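I Bought a Whole Kitchen and None of the Food Is Real

214 shares | 6 comments

My sister's twins turned three in April, and I volunteered (loudly, at a family dinner, after wine) to put together a play kitchen for them. Not the big wooden unit with the knobs. Just the stuff that goes in it. How hard could it be to buy a few pretend carrots?

I came home from the Cormier flea market with two tote bags and a slightly wild look. My friend Kaisu Karppinen, who taught preschool in Natport for years, took one look at the haul and told me I'd bought too much food and nothing to put it in. She was right. Kids will cook for maybe a minute. What they really love is moving things from one bowl to another bowl, and then back, forever!
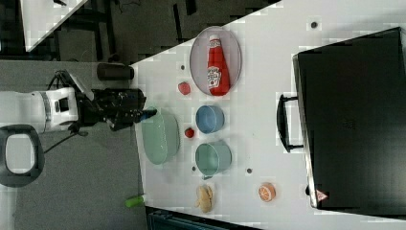
Bowls are where I'd spend the money now. Get them in different sizes and get more than you think you need, and don't fuss about whether they match. Soft colors look lovely together anyway – a light blue one next to a big pale green one, something teal in between – and the bright little foods pop against them. An orange half with its segments showing is worth ten plain oranges, if you ask me. And please, one ketchup bottle. My nephew would put ketchup on soup, cake and the dog, and a plate with a bottle lying on it already looks like lunch is on the way.

The food itself is where I went overboard. I had 16 pieces of fruit before I had a single spoon. Elmarie Pillay, who runs the toy counter at Basow, talked me down from a full seafood platter and told me to think about what the kids see at home. So, bread. Fruit. Something you could call breakfast. My niece has never met a lobster and she wasn't going to start with a plush one.

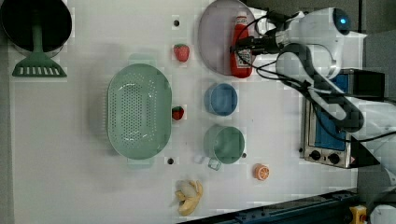 Then there's the question of real versus toy, and I've come down firmly in the middle. Pretend food, yes, but I love real-looking tools with it. A colander is the best thing I bought, full stop. It's a hat, it's a boat, it's a bed for a bear, and once in a while somebody drains strawberries in it. I'd pass on anything heavy or sharp-edged, and I'd check the small pieces against the age on the label before handing them over.

For storage I use one shallow bin. I tried sorting everything into labeled bags and that lasted until snack time. Now it all goes in together, bowls at the bottom, and the twins dump it out themselves, which they consider half the game.

I'm still looking for a decent toy teapot, by the way. The one I ordered from Zonditz has a lid that won't stay on, and I've been finding it under the couch all week.

Comments

Joni Leinonen
We have the colander-as-hat situation here too. She wore it to the dentist.

Hsiu-ying Lui
Do you wash the plastic food in the sink or the dishwasher? I melted a banana once and I'm nervous.

Aarne Kokkonen
More bowls, yes! Ours came from the thrift store and they get played with more than the fancy set from Grandma.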